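Call for participants: debate watchers wanted, undecided voters preferred

Bunberg Debate Panel
Posted March 5, 2026

Every campaign will tell you its candidate won the debate. They usually say so before the closing statements are over. We have our doubts, and we would like 53 people to sit down with us and find out what, if anything, a televised debate does to a voter's mind.

The panel will watch the two leaders' debates in July, ahead of the regional vote. The work is run by Jemora, a small research outfit, with the recruiting done by Clotari. Neither takes money from a party. You are welcome to be suspicious of that, and our list of funders will be sent to you before you sign anything.

We don't promise that your voice will be heard. Most voices in opinion research are averaged into a percentage and then argued over by people who have already made up their minds. What we can promise is that your answers will be published alongside everyone else's, without your name, including the ones that make our questions look badly written.

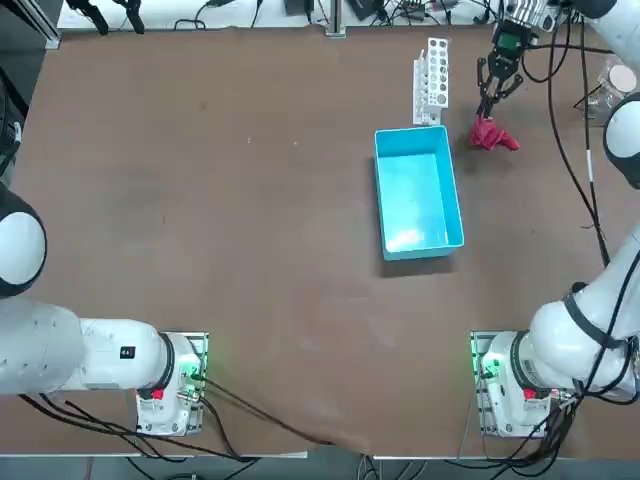 One reader of our last notice, signing as Undecided in Simanjuntak Ward, wrote to ask why anyone should trust a panel made up of people who volunteer to watch politicians for an evening. Normal voters, the letter said, are washing up at that hour.

Fair point. People who answer calls like this one follow politics more closely than their neighbours do, and no amount of weighting quite cures it. So if you find debates dull, or gave up on the last one before the first break, please apply. We have plenty of enthusiasts.

What you would do

Fill in a short form before each debate. Watch all 90 minutes — phones off, no commentary. Fill in the same form straight afterwards, then again a week later, when the headlines have had time to tell you what you saw.

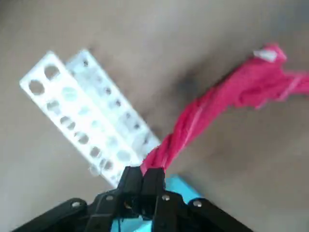 Who can apply

You must be 16 or over on the day of the first debate and live in the Bunberg voting area. You need not be registered to vote. You can't take part if you hold a party post, work for a candidate or write about politics for a living. Party members may apply but should say so on the form.

Pay and expenses

There is a flat fee for each debate, plus bus or train fare. The full amount is stated in your invitation letter. Leave early and you get the fare only.

How to apply

Ask for a form at the Clotari desk in Bunberg Library, or have one posted to you. Please don't tell us who you think will win. We'll ask.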